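Callton cloth-handling kit for school robot clubs
Reviewed for the Saston club equipment pages by Nelu Dumitrescu
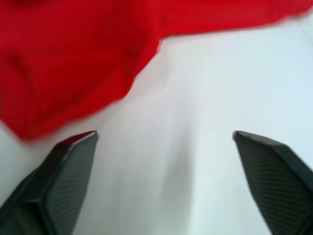 What you get
A two-finger gripper with a small wrist camera, a mounting plate, 4 spare grip pads and a printed booklet of exercises. The arm is sold separately, and so is the cloth. We use a plain red piece on a white surface, which gives the camera an easy time of it. Try a white shirt on white and you may think less of the kit.

The fingers
Dark grey, angular and tapering to a point, with a fine diamond mesh on the inner faces. The maker says the mesh will hold any fabric. I would want to see that with something slippery before repeating it to pupils. On our cotton it does well enough if the tips get properly under a fold, and badly if they only skim the top.

The camera
It looks down past both fingertips, so students can see how far off the cloth they are. Fast moves blur the picture. The booklet blames poor lighting – I blame the camera. Slow the arm down for the last part of the approach and the edges become usable.

Is it ready for the Clanton contest?
The folding task allows 2 minutes a garment. Our team managed 40 practice runs up to Nov 16, 2024 and still drops sleeves. The box promises "competition ready in one lesson". Allow until January.

Care
Pads are rated for 1,000 grips, a figure I can't check. Brush lint out of the mesh after each session and don't use solvent.

Ordering
Through Painemal only. Ask whether the cable is included, as the first kit we had came without one.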